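Senior cats, stairs and a lot of laundry: talking with Friederike Bauerfeind of Wasby Cat Foster

2023-12-19

Caught Friederike Bauerfeind on the phone between a vet run and the evening feeding. She had a cat on her lap the whole time. You can hear him on the recording.

Wasby is a foster network for older cats. No building, no kennels, no front desk. Every cat lives in somebody's spare room or kitchen until a home turns up. Bauerfeind started it from her own house after years of fostering kittens for the county shelter.

"Kittens go. You put up one bad photo of a kitten and it goes," she says. "I'd walk past the back row every time I dropped off a litter, and there would be the same old cats. Twelve, fourteen years old. Owner died, owner moved into care. Sitting with their faces to the wall."

The first one she took was Umer, a gray tom with bad teeth and one ear folded flat. He was supposed to stay a weekend.

"He was the worst cat. He hid behind the washer and hissed at the dryer. I'd sit on the floor and read him the mail. Bills, whatever came. One night he walked out, sat on the electric bill and that was it, he was mine."

Umer lived another four years. The cat on her lap during our call is Achari, another one who was not supposed to stay.

How many cats now? She had to go look at the list. Just over 200 placed so far, and 99 of those were ten or older when they came in. She'd like that second number to be higher but younger cats keep getting handed over along with the old ones, in pairs, and she won't split a pair.

"Never. If they sleep in a pile they go in a pile. I've had people get pretty angry with me on the phone about it."

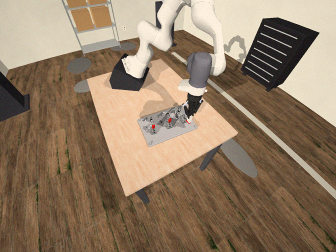
What the money goes on

Teeth, mostly. Then kidneys, then thyroid. A dental with extractions runs her almost 300 dollars even with the rescue discount, and nearly every cat over ten needs one.

"People think it's food. Food's the cheap part. I can get food donated all day long. I can't get a molar donated."

Wolfram Thiele handles the foster homes. He came in as a foster himself, in May of last year, took 2 sisters nobody had asked after and still has them. He joined the call late, from his car (parked, he wanted me to say).

"My whole job is stairs," Thiele says. "First thing I ask. Where's the litter box and are there stairs. You'd be amazed, people put the box in the basement and then call me and say the cat's not trained. The cat is fifteen! She's got arthritis! Put the box where she is."

His other rules, fast, I was typing as he talked. Low sided box. Warm the food up a little. Water in more than one room. Night light in the hallway for the ones going blind. Don't move the furniture around the first month. And one room to start with, door shut, even if the cat is yelling to get out.

"They want the whole house and then they get the whole house and they're under a bed for a week," he says.

Does he get pushback on the one room thing? Constantly. He says he gives in maybe too easy. Bauerfeind, in the background: "He does."

The Pevent cats

The hard stretch this year was the Pevent house. An elderly man, more cats than he could keep up with, a family that lived far off and didn't know. Bauerfeind is careful how she talks about it.

"He loved them. I want that in there. They all had names, he knew every name and who was whose mother. He'd just gotten sick and it got away from him."

Wasby took the oldest ones and two other groups split the rest. Most had fleas, some had eye infections, one was deaf and nobody worked that out untill she slept through a vacuum cleaner. Thiele drove three loads in one evening with the windows down.

All but one of the Wasby group have been placed since. The man gets photos. Bauerfeind prints them out and mails them becuase he doesn't use a phone for that.

The one left is a black and white female called Button, thirteen, on thyroid pills twice a day. Takes them in cream cheese. She doesn't like dogs and would be happiest with somebody home in the daytime.

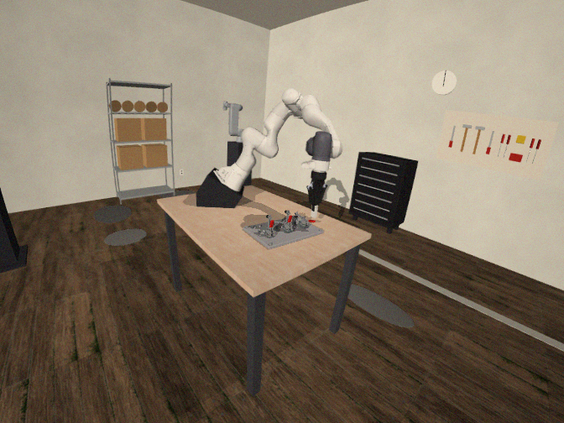 White robot arm with a black gripper, over a wooden table.

I asked what she says to people who'd like an older cat but are scared of losing it too soon. Long pause, purring.

"I don't argue with them. It is sad. I cried over Umer for a month. I just say come and sit with one. Bring a book, don't try to pet her, sit there. Some of them go home without a cat and that's fine, too."

What they need right now: fosters with a ground floor room and no dog. Heated pads, the low voltage kind. Old towels, always, doesn't matter how ugly. Drivers for vet runs in the mornings.

No more kitten food please. They have a closet full. Thiele says if you run a kitten rescue and can pick it up, it's yours, he'll help you load.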